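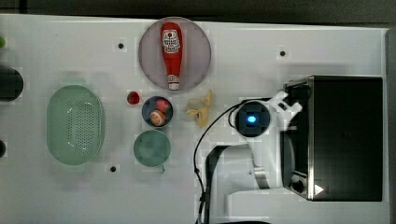

Plivau Kitchen Table Set

Plate, bowl, mug and oval colander, sold together
Item no. 876
In stock from September

We've sold enough kitchen sets to be wary of them. Most are one decent piece padded out with things you'll shove to the back of the cupboard. We nearly passed on the Plivau for the same reason, and we still think the marketing copy that came with it (a "whole new way to eat at home") is silly. It's a plate, a bowl, a mug and a colander. You already know how to use them.

What you get

One round plate, pale mauve, with a thin rim
One small round bowl, dark blue-grey
One mug, teal-green, short handle
One large oval colander, pale green, with rows of small holes in the base

Toy food, sauce bottles, cloths and appliances are not included.

The colours

Plivau calls this mix Plirnar. We call it four colours that don't match. Whether that's a good thing is up to you. On a white table they look cheerful enough, and if your cupboard is already a jumble the set will fit right in. If you want everything the same shade, buy something else, as there is no single-colour version and we've been told not to expect one.

Colour on a screen is never quite right either. The mauve is the one customers query most. Order a single plate first if you're fussy.

The colander

Probably the reason to buy. It has a wide rim, so there's something to hang on to when you tip it, and the oval shape takes a bunch of greens lying flat. The holes are in the base. Plivau says it drains "in moments", and gives no figure for that, so we'd treat it as talk. It is also big. Measure your sink before you order – we've had two sent back in unopened boxes by people who hadn't.

The mug and bowl

The short handle on the mug suits small hands. Large hands may find it a squeeze, and we won't pretend otherwise. The bowl is small: fruit, dip, a child's snack. Don't buy it for soup.

The plate

Fine. It's a plate. The thin rim gives you a bit more room for food and a bit less to grip.

For play kitchens

Quite a few of these go to families and child care centres that want proper-looking dishes for pretend cooking, with a toy strawberry or half an orange in the bowl. We can see the appeal, but the set is sold as kitchenware and hasn't been rated as a toy by the maker. Keep that in mind for younger kids.

Care

Wash by hand before first use. Plivau says the dishwasher is fine on the top rack. The older Grakorix set made the same claim and we had complaints about fading, so we suggest hand washing until this one has been around longer. Keep all four pieces off hot surfaces and out of the oven.

Warranty and returns

The maker's warranty is 2 years and covers cracks and loose handles. It doesn't cover fading, scratches or drops. Unused sets can come back to us within 3 weeks, in the box, and you pay the postage.

Bulk orders

Sets ship from the Bastos warehouse. Plivau made 2,000 in the first run. Single pieces can be ordered through the counter, though the colander costs more that way than you'd expect – ask for the price before you commit.

Page last checked 3rd November.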